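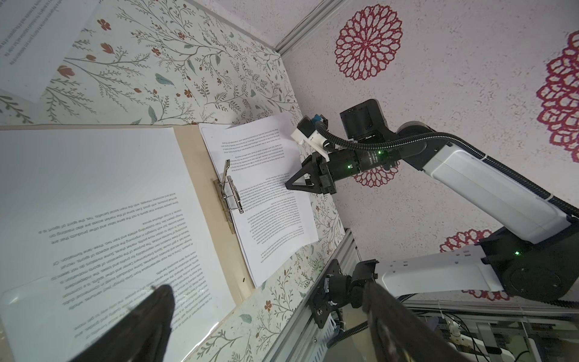
工作记录 8/14/24 双臂工位,板夹取纸任务,操作规范修订

接着六月那版规范往下改。六月那版是单臂时候写的,第二条臂装上去以后一直沿用,里面关于工作区的几条已经对不上了。今天把双臂取纸这一项重新过了一遍,边做边记,条目先写在这里,定稿以后再搬到工位墙上的那份里。

任务内容没变:木板夹夹着一叠打印纸,一条臂稳住板子或者纸边,另一条臂去处理夹子和纸。纸是普通英文打印稿,内容是讲体育和体育产业的作文,跟任务没有关系,只是字够密,方便看纸有没有移位。

一、上电之前

1. 急停先按一次,再复位。两条臂都要看,不能只看主臂那边。
2. 关节指示灯全部为绿色才可以使能。有一个不绿就停下来查,不许用软件清错以后直接继续。
3. 线缆:腕部相机的线要留出弯曲余量,走波纹管的部分不能贴着连杆绷直。手动把腕关节转到两端各一次,看线有没有被拉住。
4. 安装板和型材上的螺栓用扭力扳手复查,不用手感。六月那版写的是“确认紧固”,太含糊,改为“用扳手复查并在记录表签字”。
5. 相机支架不许用扎带代替螺丝临时固定。临时固定的东西最后都没人拆,Pivthorpe 那个工位就是这样跑偏了标定。

二、速度和力

目前定的数:

示教和调试阶段,末端线速度上限 50 毫米每秒。自动运行可以放开,但两只夹爪进入同一块板子上方以后,自动降回 50。这个要写进程序,不靠人记。

夹爪力上限 8 牛。纸本身用不了这么大,主要是夹子的拨杆需要。取纸阶段另设一个更低的值,具体数等测完再填,这一格先空着,不要随手填。

两臂最近距离的报警阈值暂时沿用 Wivska 工位的设置。那边的臂长和这边不一样,严格讲不应该直接抄,所以在表里标了“待验证”。验证之前,双臂同时运动必须有人站在急停旁边。

三、双臂共用区域

板夹中间那块是两条臂都要去的地方,规范原来只有一句“避免碰撞”。改成下面几条:

1. 共用区同一时间只有一条臂可以做主动动作,另一条臂保持静止或者只做夹持。主动权的交接在程序里用信号量实现,日志里要能看到每一次交接的时间。
2. 进入共用区的路径从上方下来,退出按原路返回。不允许为了省时间从侧面横切过去。
3. 保持静止的那条臂,夹爪尖不能停在纸的翘边下面。翘边一抬就会挂住,力传感器来不及反应。
4. 任意一条臂报错,两条臂一起停。原来是各停各的,今天改掉了,试了三次,都能同时停住。
5. 报错以后的恢复顺序:先手动模式,先退夹持的臂还是先退主动的臂,看纸在谁手里。纸被两边同时夹着的时候,先松主动的一边,再退。

第五条讨论的时间最长。有人主张一律断电后用手拆,理由是简单。但断电以后上面那条臂会轻微下沉,板子上还有夹子,容易顶到。最后写成:能通电恢复就通电恢复,断电拆只在通信中断时用,断电前先托住上臂。

四、板夹和纸

1. 板子放好以后检查夹子的铆钉和转轴,有松动就换板,不修。
2. 纸叠放进去,夹子要压实,上沿尽量理平。翘起来的允许用,但要在记录里注明,翘边对取纸结果的影响很大。
3. 透明塑料套会反光,相机看过去那一块容易丢掉边缘。用塑料套的时候,先拍一张静态图检查,边缘提取不完整就调整板子角度,不要去调曝光。曝光是全工位共用的,动了别的任务要重做。
4. 纸上不能有个人信息。旧的实验报告、签到表、带电话的通知一律不许拿来当测试纸。这条六月就有,这次挪到前面。
5. 用过的纸有折痕就单独收,折痕纸和新纸的数据不能混在一起。

五、背景和环境

工位围板贴的是花纹墙纸,一侧是枝叶小花,另一侧是深红色的大圆花。规范里补一条:换墙纸要登记,写清日期、哪一面、什么图案。以前换过几次没有登记,后来对着数据分不清是哪一批。

墙纸接缝和型材边要贴平。起边的部分会随着风动,背景差分那边会当成移动物体。

照明在运行过程中不改。需要改就结束当前批次,另开一批。

六、数据记录

每批结束以后填:程序版本、两条臂的标定编号、相机编号、墙纸登记号、纸的状态、操作人、异常。异常一栏不许写“无明显异常”,要么写“无”,要么写是什么。

失败的也要保留,不许删。以前有人只留成功的,算出来的成功率没有办法用。

累计次数:夹爪指尖满 3000 次开合必须检查磨损,记录在设备卡上。Vigfúsdóttir 那套规程里建议提前检查,我们先按自己的数来,看第一次检查的磨损情况再定要不要缩短。今天查设备卡,有一只夹爪已经超过 3000 次,检查栏是空的。已经补检,指尖前端有轻微磨亮,尺寸还在范围内,继续用,下次检查提前。

这个漏检说明只靠设备卡不行。程序里加一个计数,到数以后不允许自动模式启动,要输入检查记录号才能解锁。

七、人员

1. 使能状态下,手不进围板。摆纸、理纸、换板都要先停使能。
2. 围板外面一个人操作,急停旁边一个人,双臂调试时不能由同一个人兼任。单臂可以。
3. 长头发扎起来,挂绳工牌摘掉。
4. 新来的先看一遍完整流程,再做三次单臂,然后才能碰双臂。Pleven 的人过来联调时同样执行,不因为对方有经验就跳过。

八、还没有解决的

取纸阶段的力上限,缺测量数据。先用单张、再用整叠测,两种纸都要测。

最近距离阈值的验证方法。想法是用泡沫块代替夹爪,慢速对靠,看报警时的实际间距和设定值差多少。泡沫块的尺寸要先量准。

共用区的边界现在是在程序里画的一个长方体,板子斜着放的时候四个角会多出来或者少一块。要么规定板子的摆放角度,要么让边界跟着板子走。前一种容易,后一种要依赖视觉,视觉出错时边界也跟着错。倾向先规定角度,在台面上贴定位线。

上臂断电下沉的量没有正式测过,只是看到有下沉。测完写进第三节第五条。

旧规范的纸质版还有一份夹在设备柜门上,换新版时要一起撤掉,两份并存比没有还麻烦。

下一步:先做力的测量,然后贴定位线,再把第三节和第七节发给大家看,有意见直接写在条目后面,不要另开文件。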